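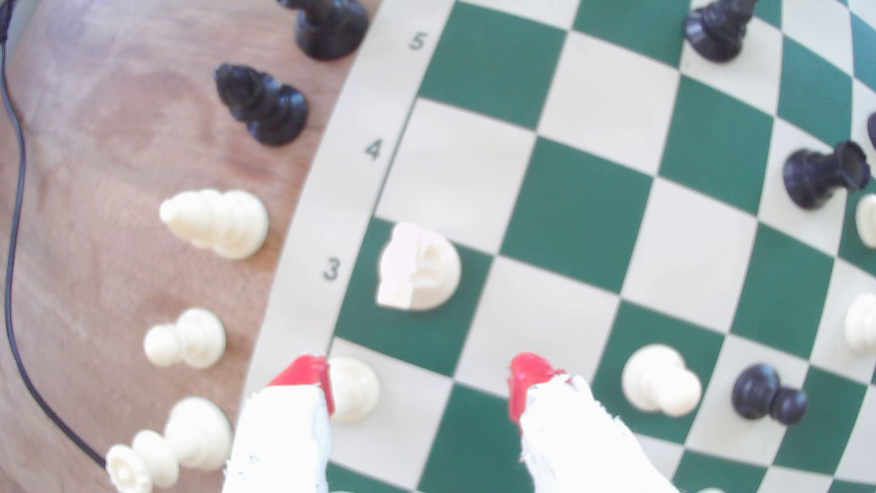 Nireck open day: the chess arm

sidelinecrank wrote:
Went to the Nireck open day over at the Tamayo building. Free coffee, a tote bag, and a robot arm playing chess against whoever would sit down. I waited 40 minutes and lost my place once to a child. The thing is in no hurry. It thinks for a second, then spends the rest of your natural life lining up its fingers over a pawn. Anyone else go?

bolt_and_nut wrote:
I was there until 2. It beat my brother-in-law, so I consider it a mature technology.

gradient_dissent wrote:
The chess part is a solved problem, your phone does it. Picking up a small slippery object surrounded by other small slippery objects is the demo. I thought it was the best thing there, and I sat through the whole Povirel conveyor talk.

sidelinecrank wrote:
Fine, but the sign out front said "Play our grandmaster robot!" and rated it 2079. That isn't a grandmaster. That's a guy at my club who eats sunflower seeds.

pawnshop_dave wrote:
Took this over someone's shoulder while it had hold of one:

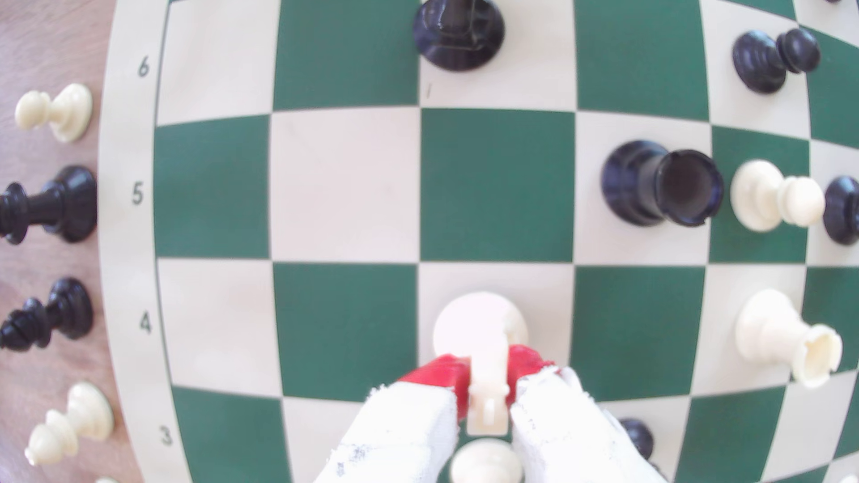

White piece in the red fingertips, fourth rank. Casualties off to the left.

gradient_dissent wrote:
Good one. Look how little room it has, there's another white piece right below the one it's holding. I'd knock over half the board.

bolt_and_nut wrote:
Those fingers have had a hard life. I've seen cleaner hockey sticks.

torque_wench wrote:
Disagree with gradient. They know where the board is, they know the squares. Vistex had a bin of mixed parts at their booth and that's a harder grab by a mile. It had a line of 8 people and no sign. Chess gets the crowd.

gradient_dissent wrote:
Knowing the square doesn't help much when the piece is sitting crooked on it. Visitors were not placing them neatly.

sidelinecrank wrote:
I placed mine beautifully. Still lost a rook.

pawnshop_dave wrote:
They told me it's back in September. Bring a sandwich.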